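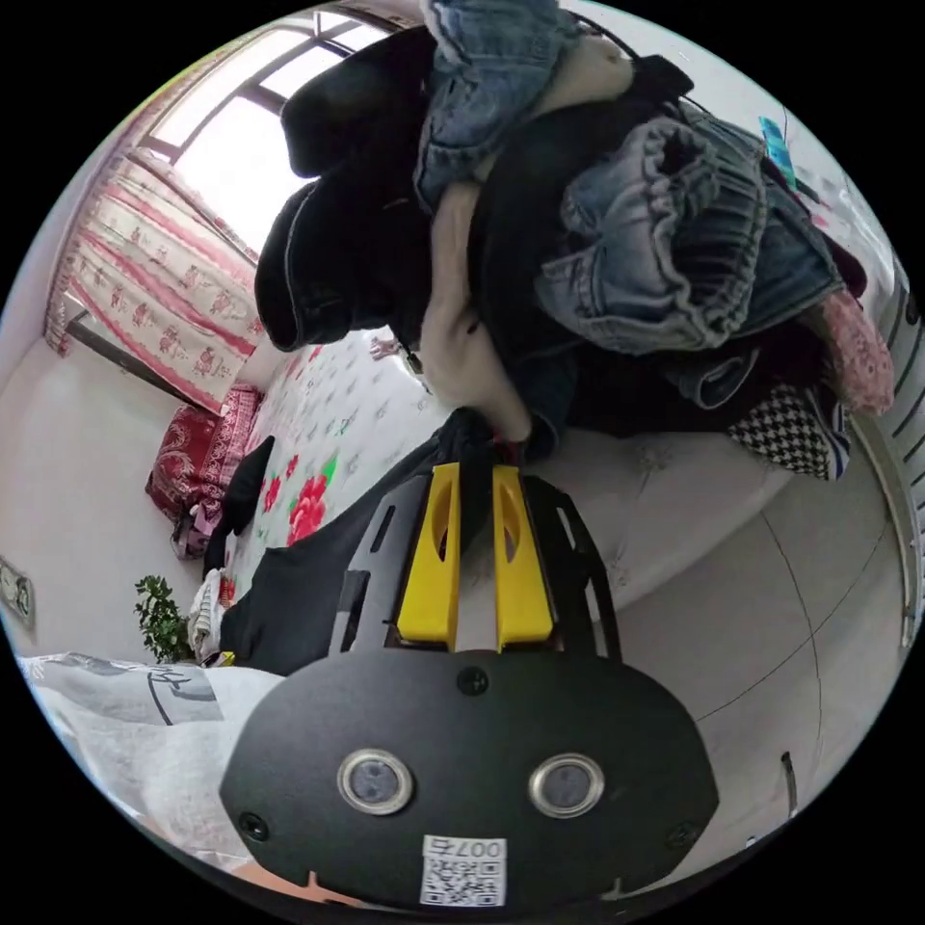
Minttu Mustonen reports that every laundry demo from Sumdale imports into Justow without a complaint, plays back nicely for the first stretch, and then has the gripper shoot off sideways as if somebody had called it from the kitchen. The fingers are fine. The opening and closing are fine. The position is fiction.

**Ticket 1193: hand path jumps in clothes demos**
Opened: 7th September
Product: Justow importer, hand-held gripper recordings
Site: Sumdale
Gripper: 007
Priority: was "urgent", is now "normal", may yet become "character building"

**First pass (Santeri Seppälä)**

Replayed the worst of the bad demos in the viewer. The path follows the hand down to the bed, closes on a garment, starts to lift, and then jumps by the width of a small car. After that it carries on smoothly in the wrong place, with great confidence.

Asked Minttu for the usual things: raw recording, calibration file, importer log. Got the raw recording and the calibration file. The importer log says `OK`. It has only ever said `OK`. I opened a separate ticket about that in May and it's still open, presumably also OK.

Things I tried that changed nothing:

- Reimporting
- Reimporting with the previous version
- Swapping in the calibration from another gripper, which made it worse in a way I found briefly encouraging
- Turning the smoothing off, so the jump became sharper and easier to be annoyed by

**Reply from Minttu**

She wants it noted that the same gripper did cups and drawers at the Skatex kitchen the week before with no jumps at all, same firmware, same person holding it. Also that she has no plans to "move more slowly," as suggested by the help page. A policy trained on someone folding pants at the speed of a museum guard will fold pants at the speed of a museum guard.

Fair. I've taken the help page off my list of suggestions.

**Second pass (Santeri)**

Lined the jumps up against the video this time. Should have done that first, yes.

The tracker works out where the hand is by watching the room: window bars, wall edges, floor joints, anything that has the decency to stay put. With a mug in the fingers, most of the view is still room. With a great armful of clothes lifted in front of the lens, a lot of what it can see is moving along with the hand. The tracker picks points on the denim seams, which are lovely points, and concludes that the world is attached to the gripper. When the pile swings, the world swings. Then it catches sight of a wall again and has to reconcile the accounts.

So the importer is doing what it was told. I don't enjoy typing that in an importer ticket.

Asked Minttu for a comparison: one garment at a time, bed still in view, same gripper. 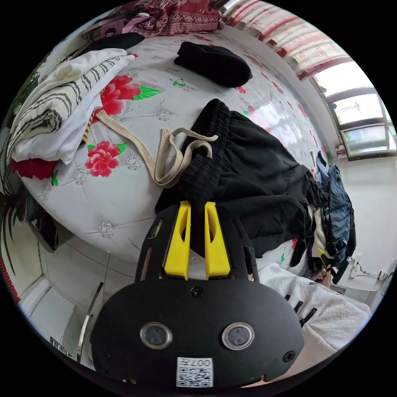 *Comparison run, gripper 007: black sweatpants held in the fingers, drawstring out across the quilt.*

**Result**

Clean. No jump from grasp to release. The big flowers on the quilt turn out to be excellent to track against. I have never been so pleased with somebody's bedding.

Anneli Halonen asked in review whether this means we support laundry "only if the bed is attractive." Plain sheets should work too, if there's enough wall and floor in view, but I haven't tested that and would like it on record that I haven't.

**Workaround for now**

1. Before recording, sweep the gripper slowly across the room with nothing in the fingers. This builds the map. Include the window side and some floor.
2. Lift garments singly when you can. If the task really is "grab the whole heap," keep the lift low and leave some room showing past the edges.
3. After any big lift, lower the hand and let the tracker see the room before the next grasp.
4. In Justow, set `mask_held_object` to `wide`. The default mask covers the fingers and a modest object. It was tuned on mugs, by people with tidy homes.
5. Reimport old demos with the wide mask before deleting them. Minttu's recovered 2 of the bad ones and left the others bad, so keep your hopes folded.

**Still open**

- Pentti Lappalainen is looking at growing the mask automatically when the fingers close on cloth. He says it's simple. Estimate to follow.
- The importer should flag a jump that no human arm could make. `OK` is no longer an acceptable opinion.
- Help page: remove "move more slowly," add the room sweep. Assigned to me.

Status: waiting on Pentti. Minttu is carrying on with single garments and has asked that we leave the ticket open until somebody has tried it on a fitted sheet.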